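Support > Tables > Cluvero > Placing and first use

Reading time: 4 min

4. Placing the table on an upper level

This section is for the Cluvero table, order number 671, when it shall stand on a gallery, a mezzanine or another raised floor with an open railing. If your table stands on the ground floor in a closed room, you can go directly to section 5. The legs must already be mounted as told in section 3.

You need:
- two persons for the lifting
- a tape measure
- a spirit level
- felt pads for the feet, if the floor is of wood
- a soft dry cloth

4.1 Choosing the position

1. Sweep the floor where the table will stand. A small stone under a foot is enough to scratch a hardwood floor when somebody leans on the table.
2. Measure 50 cm from the inner side of the railing and put a piece of tape on the floor. The table edge shall not come nearer than the tape.
3. Look where the wall sockets are before you carry the table. It is tiring to turn it afterwards.
4. Put the felt pads on all feet.
5. Lift the table with one person at each short end. Do not push or drag it.
6. Lay the spirit level on the top, first lengthwise and then across. Adjust the feet until both readings are good.

CAUTION: Never lift the table over the railing, and never rest it on the top rail, also not for a short moment. Carry it by the stairs with the legs folded or removed.

Note: The top is 130 cm long. In a narrow staircase it is easier to carry it standing on its long side.

4.2 Clearing the top and leading the cables

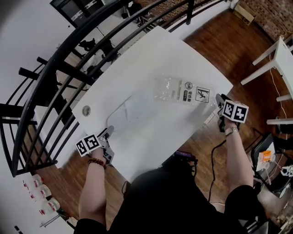 Small packaging is best removed as soon as the table stands level, before you bring any other things. Clear bags are easily overlooked on a white surface. One like the bag on this table, which has a square warning sign printed on it, should be folded and put away when you have finished with it. Larger packaging such as a cardboard box can wait on the floor against a wall, if nobody must walk there. It must not stand between the table and the stairs.

1. Remove all bags, sheets and tape from the top. Keep bags away from small children and pets.
2. Wipe the top with the dry cloth. If there are marks of glue, use a little lukewarm water with mild soap, then dry.
3. Find the round cable hole near the edge and check that it is free.
4. Lead thin cables through the hole. A thicker cable may go down over the edge, but only on a side where no one is passing.
5. Let each cable reach the floor without tension. If it hangs like a tight string, the socket is too far away - use a longer cable or move the table.
6. Sit down once at the table and stretch out both arms. You should be able to reach your work without leaning the chest on the edge.

CAUTION: Do not place a chair leg on a cable. Check this again each time the chairs were moved for cleaning.

4.3 The side towards the railing

Thin horizontal bars do not stop small parts. A screw or a pencil that rolls from the table can fall between the bars and hit a person on the floor below.

1. Keep small and round things in the middle of the top or in a tray with a raised edge.
2. Do not use the railing as a shelf or for hanging of bags and coats.
3. If people are sitting below, hang a net on the inner side of the railing. The Skirkus net fits with its own clips, no tools are needed. 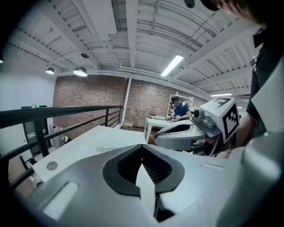

Fig. 4-2: White table top on a raised level with black metal railing.

Note: When two tables stand near each other, leave so much space that a chair can be pulled out fully between them. Do not join the tops with tape. The glue goes into the edge and is difficult to take away.

4.4 Check after the first weeks

The felt pads become thinner with use. Look at them for the first time after one month, later every June. At the same time tighten the leg screws by hand and check that the table has not moved over the tape line. If a foot cannot be adjusted any more, write to Aarne Kauppinen in the spare parts department and give the order number of the table.

Text revised 2020-09-06, H. Bang

Continue with section 5, Lamps and holders.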